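Urkard Brings Its Small Vacuum Stuffer to Workshops Making 200 Pounds a Day

28th February
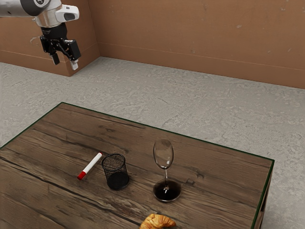
What size of sausage maker is the new Urkard filler meant for?

Shops that make up to 200 pounds of fresh or smoked sausage in a working day will get the most out of it, along with school kitchens and small delis that make one or two kinds a week.

Anyone who has ever stood at a hand-cranked stuffer on a cold morning in December, with a long row of holiday orders pinned to the wall and a shoulder that has already started to complain, will understand why there has been so much friendly chatter about the new tabletop vacuum filler from Urkard. The company has made larger filling machines for meat plants for a good many years, and its customers have been asking for nearly as long when it would build something for the little places (the butcher with one back room, the family smokehouse, the farm store that makes breakfast links on the side). Well, it has now done so, and the first machines are on their way to shops in the Ulomska valley and the towns along the river.

The machine is called the Navarro, and it comes in a single size. A hopper on top takes the ground and seasoned meat, a slow-turning vane pump carries it forward, and a vacuum line draws the air out before the meat reaches the filling tube. That last part is what sausage makers care about most. Air pockets in a sausage leave holes in the slice, they let fat collect where it shouldn't, and they can turn a good pink color gray long before the link gets to the display case. Large plants have had vacuum filling for ages, of course, but the machines that do it tend to be the size of a wardrobe and priced to match.

"We kept hearing from people who loved their product and were tired of looking at holes in it," said Nives Mancuso, who led the work on the Navarro at Urkard. "They'd bring me a slice of salami on a paper plate and point. I must have looked at an awful lot of salami on paper plates. So we started with the pump, and we made it smaller and gentler, and then we made it again, because the first one was gentle enough but took far too long to wash."

Washing comes up often when you talk to Mancuso, and it is easy to see why. A filler is in use for a few hours and then somebody has to take it apart, usually the same somebody who has been on their feet since before sunrise. The hopper on the Navarro tips back on a hinge, the pump vanes lift out by hand, and there are 2 seals to remove and rinse where the older floor models had several more tucked away behind a plate. Urkard supplies a brush for the vacuum line and a printed card, laminated, that shows the order in which everything goes back together. The company suggests hanging the card by the sink.

The machine comes with 6 filling tubes, the narrowest for snack sticks and sheep casings and the widest for bologna and ham sausage. A portion setting lets the user pick a weight for each link, and a foot pedal keeps both hands free for the casing. There is no automatic linker in the box, though one can be bolted on later, and Mancuso says that plenty of the people who tried the early machines were perfectly happy to go on twisting by hand. Some of them said they'd miss it.

One of those early users was Urmila Chauhan, who runs Lekico, a sausage kitchen that she opened in what used to be a bakery. She makes a chicken and fennel link, a coarse pork ring that sells out before noon on most market mornings, and a lamb sausage with mint and green chili that came from her own family table and has slowly become the thing people drive in for. Her kitchen had the use of a trial machine for 7 weeks, right through her busiest stretch of the year.

"I was nervous about the lamb," Chauhan said. "It's a soft mix and it smears if you push it too hard, and then it cooks up like paste, and I'm very fussy about that one. I ran a small batch first and fried a piece and stood there eating it over the stove with my coat still on. Then I called my sister in to eat the rest. It had kept its grain. I was so pleased, I really was."

She did have some complaints, and she made them in a long letter that Mancuso says is still on her desk. The pedal on the trial machine was too light, so that a careless boot could send a foot of pork across the table. The hopper lid had a habit of sticking when it was cold. And the motor had a whine to it that Chauhan's helper found hard to listen to for a whole morning. The pedal has been given a stiffer spring and a guard, the lid has a new gasket, and the motor now sits on rubber mounts. Chauhan has tried the changes and says the whine has come down to a hum, which she can live with, particularly with the radio on.

Urkard would like buyers to know a few things before they clear a space on the bench. The Navarro weighs over 200 pounds with the hopper attached, so it needs a sturdy table and more than one person to lift it, and it should be set level or the pump will wear unevenly. It runs on ordinary shop power with its own circuit. The meat going in ought to be well chilled, as it would be for any filler, and very coarse mixes with large cubes of fat or cheese do better with one of the wider tubes. Bones and frozen lumps will damage the vanes, and damage of that kind isn't covered under the warranty.

For those who already own an Urkard grinder, the new filler uses the same style of clamp and the same food-grade grease, and the meat trolley that goes with the mid-size grinder will roll up beside it at the right height. Owners of other makes will find that a standard meat tub fits under the tube without any trouble. Spare seals and vanes can be ordered singly, a small thing that Chauhan mentioned with real feeling, having once had to buy a complete kit for another machine to get at one rubber ring.

Local dealers will be taking orders as the stock comes in, and several of them have promised to hold demonstration mornings where shop owners can bring their own mix, their own casings and their own opinions. Mancuso plans to be at as many of these as she can manage. She asks that people bring the sausage they find hardest to fill, and says she'll bring the frying pan.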